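Forums > Small Kitchens > Renting and Bills

gotberg_2
Our building on Elton went to submetered power in September. My first bill showed 2,413 kWh for a one-bedroom. Is that even possible?
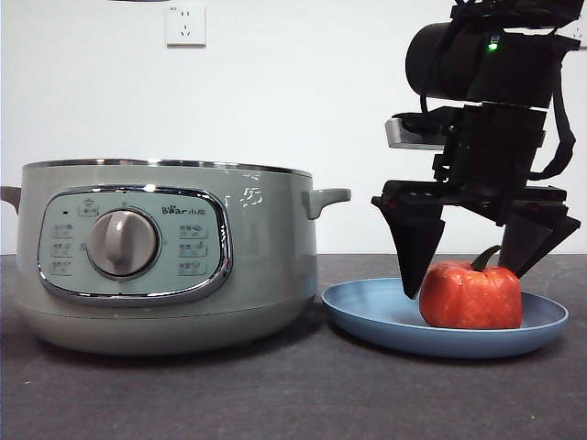 I cook one pot of rice a day and run a window fan.

pathak
Mine was 400. Ask for the meter number. They may have you mixed up with another unit.

hilletti_tenant
Disagree. Check your water heater first. Mine had a bad thermostat and added 700.

gotberg_2
Heat and hot water are central. Only the cooker gets daily use. 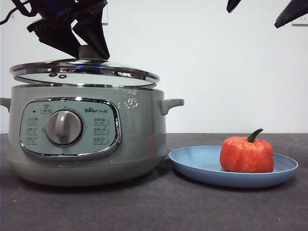 My cooker, dial on the front

pathak
Then it's the meter.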